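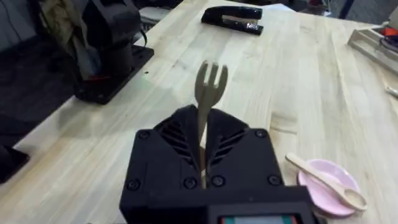

Minutes, Undau group meeting, 26/10/2026

I took notes again, so forgive the gaps!

Cutlery task. We now have 50 demos of picking up a utensil and setting it on the pink plate, all from the wrist view. I trained Irko on them over the weekend and ran 17 trials. It got 10, way better than the June policy (which mostly poked the table). Vibeke Holst wondered if the pale spoon on pale wood is what's hurting us, and I think she's right, the edges nearly vanish.
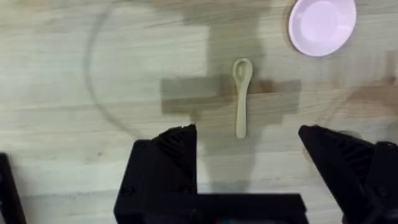 Shadows came up too. The arm throws a big one over the table under the overhead lights, and Vibeke wants some demos with a side lamp on. Agreed, I'll borrow the one from Parisi.

Checkpoint: we're keeping 2385 for now. I wanted a newer one, got outvoted, fine.

To do: me, lamp and new demos. Vibeke, rerun the same trials with Jidik so we can compare. Fork results go on next meeting's agenda.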